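Lumdale Kitchen Tables – progress report to the Antoniuk Fund
Prepared by Orest Nechyporuk
24/11/2025

Hello again, and thank you for being so patient about the date of this one! I wanted to wait until the second round of tray sessions was done so I could tell you about the whole thing in one go, and then the second round ran over because people kept asking for one more week.

Quick reminder of where we were in April. You had given us 4000 to turn the back room in Lumdale into a place where people who are getting used to living on their own again (after a hospital stay, mostly) could practice small everyday table jobs. Laying a place, sorting cutlery, clearing up after a meal, carrying things on a tray without everything sliding to one end. We had a room and a lot of enthusiasm, and the tables were awful.

The tables are sorted now. We kept the old ones and spent 400 on new surfaces and leg repairs, a good deal less than replacing them would have cost. We went for very pale tops after trying a dark one for two weeks. Several people with poor eyesight told us they found it much easier to spot things against a light background, and I have to say the room feels more cheerful too. The pale color does show every tea ring, so there is a wipe-down at the end of each session and everybody joins in, some more willingly than others.

Trays took up far more of my time than I expected. The first ones came from Trutden and were nice and light, but they had almost no rim, and people were nervous about them from day one. I sent them back (they were very good about it) and put 150 toward shallow ones with a proper raised edge and rounded corners. Those corners matter when you're sliding a tray toward yourself with one stiff hand – a square corner digs into your wrist.

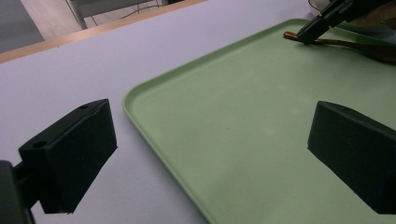 We've also changed how a session starts. In the spring I would set everything out beforehand, very neatly, and people would sit down and more or less wait to be told what to do. Now the trays go out first with hardly anything on them, and each person decides what they need for the job and fetches it. It's slower and a bit noisier, and much closer to what happens at home. One woman from Stistby spent her whole first session working out where she likes her spoon to go, and she went home delighted.

Attendance has been good. We've had 66 visits since the spring sessions began, with a dip over the summer when the bus from Stistby was on its short timetable. I'd hoped for a few more from that side and I think a later start would help, so we're trying that after the new year.

Two things haven't gone so well. The storage shelf is too high for anyone sitting down, and I should have spotted that before it went up. We're moving it. And the take-home sheets I wrote were far too long, so I'm cutting them down to a single page with bigger type.

There is still money left for the winter, and I'd like to put part of it toward a second set of trays so that two tables can do the same job at once. If you'd prefer it went on something else, just let me know before I order. You're very welcome to come and sit in on a session as well – bring an appetite, we usually finish with toast.

Orest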